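## 4. Running a Jolix table: wilderness turns

Read Section 3 first if you haven't filled in your region sheet. The steps below assume you have one region mapped, one party of characters, and the Jolix table book open to the Stamov chapter. Stamov is the sample region used all through this guide, but any region of your own works the same way.

### 4.1 What you need

- The region sheet, in pencil
- The table book, or your own tables if you made them in Section 2
- Two ten-sided dice in different colors, one marked as tens
- One six-sided die for weather
- A blank log page

**Note:** The entries in the Stamov chapter are numbered 1 to 113. Numbers over 100 can't be rolled on two ten-sided dice. They are reserved for results you reach by being sent there from another entry. If an entry says "go to 108," turn to it and read it out. Don't roll again.

### 4.2 Setting up a turn

1. Decide how long one turn lasts. The default is half a day of travel. Write it at the top of the log page and leave it alone for the rest of the session.
2. Ask the players which hex they are leaving and which they are heading for. Both have to touch.
3. Roll the weather die. On a 1 or 2, the weather gets worse by one step. On a 6, it gets better by one step. Any other result leaves it as it was.
4. Mark the weather in the left column of the log.
5. Check the terrain letter on the hex they are entering. F is forest, M is marsh, H is hill country, R is riverbank, and W is waste.

If the party is staying put, skip step 2 and use the terrain letter of the hex they are in.

**Caution:** Don't change the terrain letter once the players have been told about it. If you made a mistake, keep it. They will have planned around it.

### 4.3 Rolling for a find

1. Roll both ten-sided dice and read them as a number from 1 to 100. A double zero is 100.
2. Find the number in the column under your terrain letter.
3. If the column has a dash, there is no find this turn. Move on to 4.5.
4. If there is an entry, read it to yourself before you read any of it aloud. Text in italics is for the referee only.
5. Choose a distance. Close means the party is already standing next to it. Far means they can see it and decide whether to go.
6. Describe it in two or three sentences and stop.

Most finds in the book have a place, a thing in the place, and a mark on the thing. A typical riverbank result is a toll house (place), a long table still laid for supper (thing), and a name scratched into one of the knife handles (mark). You can give the players all of it or hold the mark back until somebody picks up a knife.
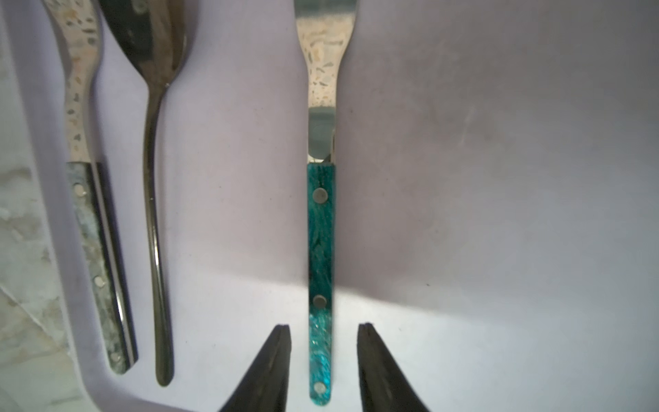 *Cutlery on a tray. The handle in the center is marbled teal-green and has three rivets.*

If two results in a row give you the same place, treat the second as part of the first. Two toll houses become one toll house with a stable. Two altars become an altar and the steps leading up to it.

**Note:** The Duan columns at the back of the book replace the place but keep the thing and the mark. Use them when the party has gone more than a day without seeing any sign of people. Don't use them for the W terrain letter, which has its own ruins built in.

### 4.4 Combining two entries

Some referees like to roll twice and join the results. This takes longer but gives odder finds, and it's worth doing once or twice a session.

1. Roll twice and write down both entry numbers.
2. Take the place from the first entry.
3. Take the thing from the second.
4. Toss a coin to choose the mark.
5. If the parts can't sit together, swap the places and things over. If they still can't, drop the mark.

A worked example from the test games: Lanying Xu rolled 20 and then 71 for a marsh hex. Entry 20 is a sunken bell tower, with a rope (thing) tied in mourning knots (mark). Entry 71 is a reed cutter's hut, with a locked chest (thing) painted with herons (mark). She took the tower and the chest, and the coin gave her the herons. The players spent the rest of the evening trying to get the chest up through the belfry window, and three of them ended the night in the mud.

**Caution:** Don't combine more than two entries. There is no place on the log for a third, and cross-references stop working.

### 4.5 Closing the turn

1. Cross off one day's food for every two turns.
2. Write the entry number on the region sheet, inside the hex, even if the party walked past it.
3. Draw a small circle around the number if they took something away.
4. Ask each player whether their character is doing anything during the rest. Keep it to one action each.
5. Start again at 4.2.

An entry that has been used is spent for the region. If you roll it again, move down the column to the next unused one. At the foot of the column, go back to the top.

### 4.6 Treasure values

All values are given in Jedeo silver, the coin used in the sample setting. If your own setting has another coin, pick a rate and write it inside the front cover.

The largest single value in the Stamov chapter is 2,571, for the bishop's table service in entry 104. It is meant to be split up, hidden, argued over, and mostly left behind. A character can carry only 20 pieces of it without slowing down. Slowed characters add one turn to every hex they enter.

For ordinary finds, use the value printed beside the thing. Marks don't change the value unless the entry says so. A buyer in a town who recognizes the mark will pay double, and one in a village will pay half and ask where it came from.

**Note:** Books printed before the February correction list entry 104 under H as well as R. Cross out the H.

### 4.7 Common problems

**The players ignore every find.** Set the distance to close for the next one. If that doesn't help, give them a far result that lies between them and where they're going.

**The log doesn't match the region sheet.** Trust the region sheet. Copy its numbers back to the log at the end of the session - not during a turn.

**A find is too dangerous for the party.** Keep the place and remove whatever lives there. Leave its tracks. You can put it back when they return, but roll on the reaction table in Section 5 first.

**You lost track of the weather.** Start over at "fair" and roll once.

**Every hex has a number in it.** The region is full. Set the sheet aside and draw the next one, starting from whichever edge the party is closest to. Section 6 covers joining two sheets along a shared edge, including what to do with rivers that don't line up.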